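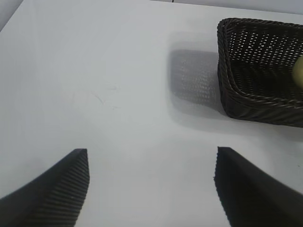
Naidoo Building Residents' Association
Minutes of the March meeting

Location: ground floor meeting room
Chair: Anathi Masilela
Minutes: Sibusiso Moodley
Quorum: met

1. Opening and previous minutes

The chair opened the meeting at 6:30 p.m. The minutes of the previous meeting were approved with one correction. Under the item on mail delivery, "north entrance" should read "east entrance." The secretary will amend the file copy.

2. Matters arising

2.1 Lobby door closer. Adjusted by the contractor. The door now latches without being pushed. Closed.

2.2 Bicycle storage. The request for a second rack was deferred at the last meeting pending measurements of the passage. Measurements were not available. Carried forward.

2.3 Roof access key. The key log has been moved to the office. Residents needing access for antenna work must sign the key out and return it the same day. Closed.

3. Heating system

3.1 The written report from Clenari on the steam system was circulated before the meeting. S. Moodley summarized the findings. The main riser and the basement header date from the original construction in 1924 and were found serviceable. The contractor measured wall thickness at the header and at the base of the riser and recommends no replacement at this time.

3.2 Uneven heating on the upper floors was traced to air vents on the radiator branches. Of the vents tested, 18 failed to close under steam and 9 failed to open. The report recommends replacing all failed vents in a single visit so that the system can be balanced once.

3.3 A member asked whether the boiler pressure should be raised to improve heat on the top floor. S. Moodley replied that the report advises against this. Higher pressure would increase fuel use and would not correct a closed vent. The operating pressure will stay at 2 psi.

3.4 The condensate return line has a sagging section near the laundry room, where water collects and causes the knocking noted by residents of the rear apartments. Two new hangers are required to restore the slope.

3.5 Motion: to accept the Clenari proposal for vent replacement and correction of the return line, with work to be done after the end of the heating season. Moved by S. Moodley, seconded from the floor. Carried, one abstention.

Action: S. Moodley to sign the proposal and request a start date in writing.

4. Windows

4.1 Stistance submitted a sample sash and a price for the street side. The sample matches the existing profile at the meeting rail but is deeper at the bottom rail. Members were divided on whether the difference would be noticeable from the sidewalk.

4.2 Zalholm submitted a price for repair of the existing sashes, including new cords, putty, and weatherstripping. The price excludes painting and excludes any glass found to be cracked after the putty is removed.

4.3 The chair noted that the two prices cannot be compared as submitted. One includes removal of the storm windows and the other does not. Both firms will be asked to requote from the same list of work.

4.4 A member asked whether repaired sashes would meet the building's draft complaints. The chair said that neither firm had provided air leakage figures and that these would be requested with the new quotes.

Action: A. Masilela to prepare the work list and send it to both firms. No vote taken.

5. Laundry room

5.1 The dryer exhaust duct has been cleaned as far as the first elbow. The section beyond the elbow cannot be reached without removing a ceiling panel. Approved for the same visit as item 3.4.

5.2 Revised hours, 7 a.m. to 10 p.m., were adopted without objection. The posted sign will be changed.

6. Accounts

The operating statement was received. Fuel cost was above budget for the period and water cost was below budget. The reserve account was unchanged. The heating work in item 3.5 will be charged to the reserve.

7. Other business

7.1 Recycling bins are being left in front of the basement meter cabinet. The utility requires clear access. Bins are to be kept on the opposite wall.

7.2 The owner of a top floor apartment requested permission to replace kitchen plumbing fixtures. Granted, subject to 48 hours' notice of any water shutoff and proof of the plumber's insurance.

8. Next meeting

To be scheduled on receipt of the revised window quotes. Items 2.2 and 4 will be placed first on the agenda.

The meeting adjourned at 8:10 p.m.

Submitted by S. Moodley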